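Lists > screening-notes > November > Subtitles for the Botha print

From: Lærke Mogensen
To: screening-notes
Re: Subtitles for the Botha print
Nov 9, 2024

Vibeke Hafþórsson wrote:
> I watched the first two reels of the Botha film with the
> Staswood subtitle file. The dialogue runs ahead of the text
> by the end of reel 2. Is the file wrong, or the transfer?
> Also, do we keep the songs untranslated?

The file is fine. It was timed against the 162-minute cut, and our transfer follows the shorter release, which drops 17 shots from the wedding sequence. The text is in step up to the first missing shot and falls further behind at each one after it. A single offset will not fix this. Sigrún has marked the cut points, and I will retime the file in sections.

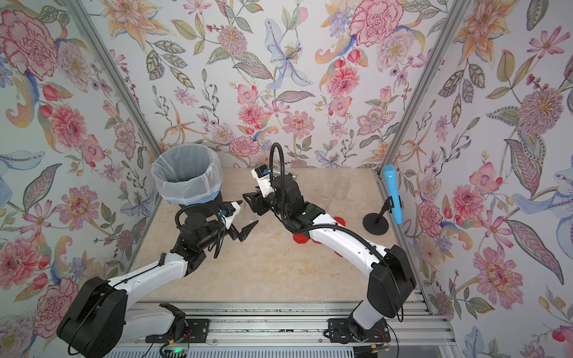 The songs are a separate question. The director's notes ask for them to be left alone, but the second song carries plot: the sister learns there that the house has been sold. Without the words, the next scene makes little sense. I would translate that one and leave the others. Placement needs care too, as the song plays in a parlor set papered with big pink peonies and orange lilies on a pale ground, much like the walls in the picture, and plain white text gets lost against a pattern that dense. A thin black outline should be enough. Please don't use a solid box, as it covers the actors' hands.

Baldur, can you send the lyric sheet? The scan I have ends after the second verse.

Lærke

Contact the list owner | Copyright screening-notes | Back to top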